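**Flirna Canoe Trail** is a marked paddling route on the River Flirna, running from the village of Lam to the lake at Clurness. It is 26 kilometres long and is normally paddled in 2 days, with one overnight stop.

## Route

The trail begins at the slipway below Lam bridge. The first 13 kilometres are slow and wooded, with two short portages around old mill weirs. Below the second weir the river widens and passes through reed beds, where herons and otters are often seen in the early morning. 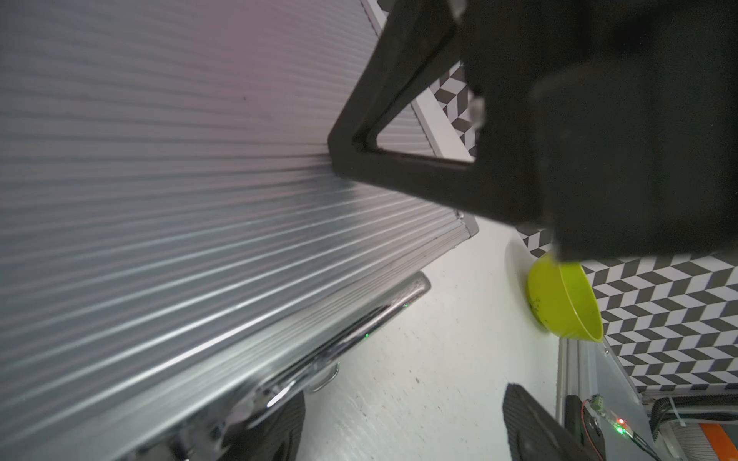
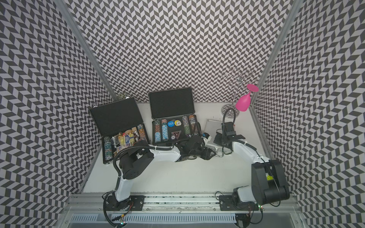

The lower half is faster. There are 5 campsites on this stretch, all on the left bank, and camping elsewhere is not allowed. Fires may be lit only in the stone rings.

## History

The route was first described by Agnese Grīnberga in a guide for local anglers. It was later signposted by Rasmus Ķēniņš, who also ran the first guided trips.

## Access

Buses link Lam and Clurness from May to October. Canoes can be hired at either end. Water levels are often too low for loaded boats in late summer, and the upper weir is closed to paddlers during the spawning season.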